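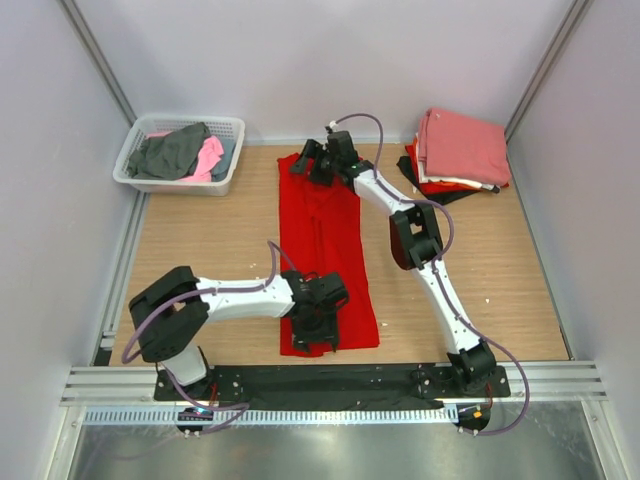 Strip fold

The strip fold is a way of folding a garment lengthwise into a long, narrow rectangle. It is used for shirts, light sweaters and other soft clothing, either as a finished fold or as the first stage of a smaller one. A red garment folded this way, lying flat on a light wooden tabletop, is about three times as tall as it is wide.

Method

The garment is laid face down on a flat surface and smoothed from the center outward. One side is brought in toward the middle along its full length, and the sleeve is turned back so that it lies inside the edge. The other side is then folded over the first. Long sleeves are doubled down along the body. The strip is straightened at the top and at the hem before it is moved or folded again.

Faint creases and wrinkles often remain on the surface of a finished strip. Bunching at the lower edge is common in thin knits and is corrected by drawing the hem flat.

Further folding

A strip may be folded in half and in half again to make a flat packet for a shelf. In the Allard fold it is divided into thirds from the hem, giving a block that stands upright in a drawer. The Psarras roll starts at the collar and is used mostly in luggage. Trousers are usually folded along the leg seams and do not need the strip stage.

Use

The Erville laundry manual gives a finished strip width of 33 centimeters for adult shirts and advises against stacking heavy sweaters on top of them. Shops in Pridullow kept folded shirts as full strips laid over a rail, a practice that left a single soft crease across the middle.

See also

Folding board
Linen press
Drawer divider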